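Tuesday, February 20, 2018
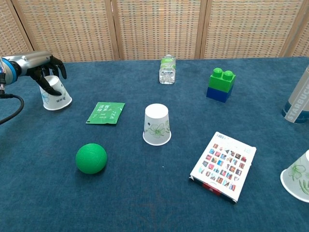

**Bustville Table Games Club, props and materials**

Morning: cups. Afternoon: cloth, then cups again. Writing this up at the kitchen table before the details go.

The job for the props group is to settle a standard table for the April open evening. Each table gets the same kit, laid out the same way, so that a visitor can move from one to the next without having the game explained twice. Lenka Murín wants the list closed by the end of the month. I have the list at draft 7 and it is still not closed.

**Cloth.** The teal one stays. The fuzzy surface has a real advantage in that a paper cup turned upside down on it does not skate when a sleeve brushes it. On the bare tabletop the same cup travels. The disadvantage is drag. A cup slid sideways with a small object under it catches the pile, the rim lifts on the trailing side, and a player sitting low can see under it. I tried sliding with two fingers at the base and with the whole hand around the side. The whole hand is better. Pressing down makes it worse in both cases.

The color also matters more than I had allowed for. Against the dark blue-green, the white cups are easy to find from the back of the room. The dark blue building block is not. With the bright green one on top of it the stack reads well enough, but on its own the blue block gets lost at any distance. I have written "always issue stacked" next to it. The stack leans a little. I pressed it together twice and then left it.

**Cups.** Paper, white, flower pattern on the side. The pattern is a problem for any guessing game, as the three on the table are not identical: one has a faint blue-green print, another a pale green outline of a flower and the third a green floral design. A regular player will learn which is which within a round. Options:

- turn the printed side away from the players (works until the first shuffle)
- buy plain cups
- accept it and use the cups only for stacking and covering games

Plokach sells plain ones in sleeves of 30. I have asked for two sleeves. Until they arrive, option three.

Also on cups: inverted only. Right way up they collect pencil shavings and wrappers, and last year one of them had coffee in it.

**Ball.** Green, matte, near enough tennis ball size. Too big to go under a cup, which was noted at the January meeting and then forgotten, because it was back in the kit today. It has a use in the rolling game, where the cups are the targets. On this cloth it stops short. I measured from the near edge with a gentle push and the longest run of 11 tries was well short of the back row. On the smooth table it goes off the end. I prefer it stopping short. Keep the ball, move the cups forward.

**Tea sachet.** The flat item. We need one thing in the kit that fits under a cup with no bulge and makes no noise, and a sachet does both if it is folded, although folding spoils it for drinking. Unfolded, it is too wide. It is also green, like the ball and the top block, and green like the label on the water bottle, and I had not noticed until today how much of the kit is green. For the memory game (look, cover your eyes, one thing is removed) this makes things harder in a way I think is useful. Lenka thinks it is unfair to children. We did not resolve it.

The printing on the packet is in Chinese apart from the word TEA. One of the juniors wants it translated for the rules card. Not needed.

**Bottle.** The short clear one, placed at the back center. It is the tallest reference point we have for the seating plan, in that all distances on the layout sheet are taken from it. I would rather have something heavier. The Orakzai jar we used in the autumn was better for this and is now somebody's button jar.

**Box.** The one with the grid of small colored pictures on top. Front right, set at an angle. It takes up a lot of cloth for what it gives. I had it down for removal in draft 6, but the pictures on the lid are good for the pointing game, where one player describes a square and the other finds it, and it needs no setup at all. Reinstated. The angle is deliberate: square to the table, only the player on the right can read the lid comfortably.

**Screen.** The rattan divider goes behind the table. Its tan weave is plain enough that nothing on the table is lost against it, and it keeps the coat rack out of view. The hinges want looking at. Folded flat it fits in the Jusemum cupboard with the door closed, if the chairs come out first and go back in after.

To do:

1. Draft 8 of the list, with the box in.
2. Layout sheet redrawn with the cups forward.
3. Lint roller. The cloth picks up everything.
4. Ask Lenka about the green question again, with the rules card in hand.
5. Second cloth, same color if they still have it. If not, any dark plain one with the same pile.

Rain after four. Walked home with the layout sheet inside my coat and it got wet along one edge anyway, so item 2 will have to be done tomorrow.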